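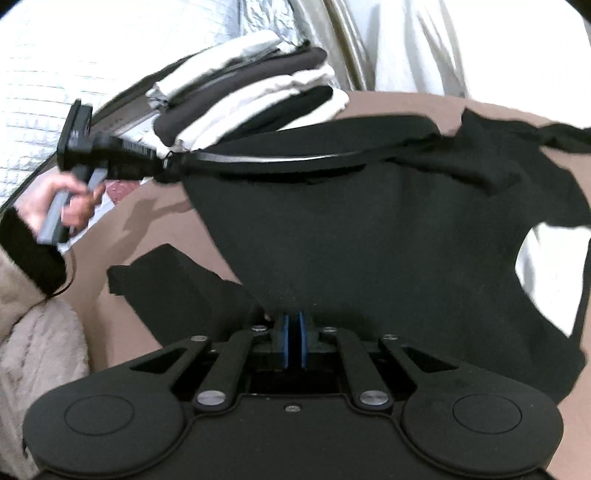
Das schwarze Strickteil ist der Prüfstein jeder Faltmethode. Ein Küchentuch bekommt jeder ordentlich hin, ein Tuch hat vier Ecken und keine Meinung. Weicher Strick dagegen legt sich hin, wie er will, ein Ärmel streckt sich nach oben weg, und auf dunklem Stoff erkennt man die Kante erst, wenn sie schief ist. Daneben der Stapel, Hell und Dunkel im Wechsel, Schicht auf Schicht. Das sieht gut aus, keine Frage. Ich würde trotzdem gern wissen, wie er aussieht, wenn jemand morgens um halb sieben das zweite Teil von unten braucht.

Seit einigen Jahren verkauft uns eine ganze Branche die Vorstellung, dass der Kleiderschrank ein Ort der Erkenntnis sei. Evden bietet dazu einen Kurs an, »Ruhe im Regal«, drei Abende, Faltbrett inklusive. Ich war im Juli dort, in einem Hinterhaus in Grelgate, und habe gefaltet. Die Kursleiterin Kazue Sasaki ist freundlich, schnell und von einer Sicherheit, die mir sofort verdächtig war. Ärmel nach innen, Drittel, Drittel, Hälfte. »Das Kleidungsstück zeigt euch, wo es gefaltet werden will«, sagte sie. Meines zeigte mir gar nichts. Es war eine Strickjacke aus Baumwolle, ausgeleiert an den Bündchen, und nach dem vierten Versuch war sie so hoch wie ein Brotlaib.

Am zweiten Abend ging es um die Frage, die in diesen Kreisen mit erstaunlichem Ernst verhandelt wird: stapeln oder stellen? Wer stellt, faltet die Sachen zu kleinen Paketen und reiht sie in der Schublade auf wie Karteikarten. Wer stapelt, macht es wie die eigene Großmutter und gilt als verloren. Sasaki ist für das Stellen. Ihr Argument, man sehe dann alles auf einen Blick, stimmt für T-Shirts. Bei dickem Strick stimmt es nicht, der kippt um, sobald die Reihe eine Lücke hat, und die Lücke entsteht am ersten Tag, an dem man sich anzieht.

Anathi Adams hat lange in einer Wäscherei gearbeitet, bevor sie sich mit einer Änderungsschneiderei selbstständig machte. Ich habe ihr meine Brotlaibjacke mitgebracht. Sie legte sie mit der Vorderseite nach unten auf den Tisch, strich einmal mit dem Unterarm darüber, klappte zweimal und war fertig. Von Methoden hält sie wenig. »Glatt streichen muss man. Der Rest ist Geschmack.« Strick gehöre gelegt, sagt sie, auf einem Bügel bekomme er Schultern, die niemand hat. Und die schweren Sachen gehörten nach unten. Dafür habe ich an den drei Abenden kein Faltbrett gebraucht, bezahlt hatte ich es trotzdem.

Nun kann man einwenden, dass es beim Falten gar nicht um den Schrank geht. Eleni Babić, mit der ich im Kurs am selben Tisch saß, faltet abends auf der Bettdecke, beim Radiohören, und sagt, sie schlafe danach besser. Das glaube ich ihr. Ich glaube nur nicht, dass es am Dritteln liegt. Wer eine halbe Stunde lang etwas Weiches in die Hand nimmt und dabei das Telefon in Ruhe lässt, schläft vermutlich auch nach Kartoffelschälen besser.

Bleibt der Schrank selbst. Meiner war nach dem Kurs eine Woche lang sehenswert, mit hellen und dunklen Lagen wie bei einem Schichtkuchen. Dann suchte ich ein bestimmtes graues Hemd, hob den halben Stapel an und schob ihn wieder zurück – nicht ganz bündig. Inzwischen liegt das meiste einigermaßen glatt, das Schwere unten, Ärmel irgendwo. Das Faltbrett lehnt hinter der Tür. Für Handtücher ist es brauchbar.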